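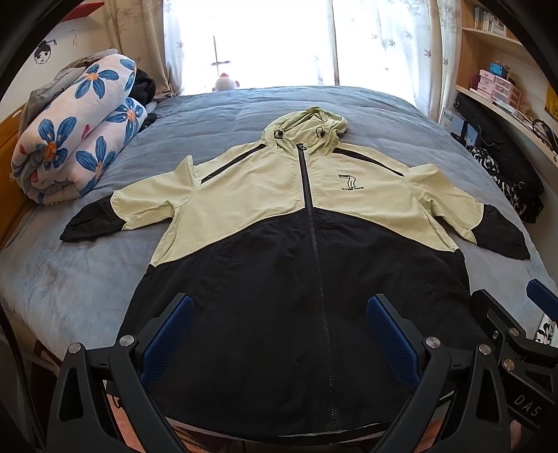 14 April, bench notes: outerwear pattern and folding

April 14, 2020. Working from the spare bedroom again while the workshop is shut. The bed is a better height than I expected and takes a full garment with the sleeves out.

Subject was the two-colour hooded jacket, pale yellow-green on top and black below. I want the curved seam line for the Dokmont block, where the light panel has to meet the dark one without a point in the middle. Did the zipper up to the top first and laid it face up, hood toward the window.

Notes on the jacket:

Seams come up from the sides toward the centre and carry a thin pale piping. The same piping is used on the sleeves where the black ends start. I'd keep that in ours. It separates the colours cleanly and the eye follows it.

Zipper would not lie straight. It leans to the right going down. I can't say yet if that is the way I laid it or if one front is longer. Measure both fronts from collar to hem before blaming the garment.

The hood doesn't flatten. It bunches and the opening half closes on itself. For tracing it will have to be done on its own, over a form. Mareike Brandes has the small one, ask her.

The narrow black stripes over the shoulders slant out either side of the hood. Check whether they cover a seam or are only sewn on top. Bianchini quoted us for a flat tape of that sort in September and the minimum was 3,000 metres, far too much for a sample run.

Plush blanket is a nuisance under tracing paper. The pencil sinks in. Put the cutting board underneath next time, or use the kitchen table and let the sleeves hang.

Folding

Second half of the session went to folding and sorting for the Grusomano box. Plain black piece and the patterned one, cream or beige with olive green.

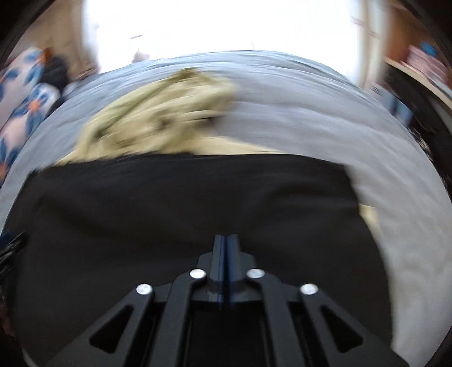
Black piece laid flat, patterned cloth still in a heap behind it.

The black smooths out with the flat of the hand and shows hardly any creasing. Lint will be the trouble with it, so brush before it goes in tissue. The patterned cloth needs shaking out and a proper press. Fold it with the green inside in case it marks the lighter things.

Box limit is 17 kg by the courier's sheet. Scale is in the hall cupboard.

To do:

Measure jacket fronts, left and right, collar to hem.
Borrow hood form from Mareike.
Trace the curved seam 2 times, once from each side, and compare.
Write to Flusov about pale piping, 3 mm if they have it.
Press patterned cloth, medium iron, test a corner first.
Find the good lint brush.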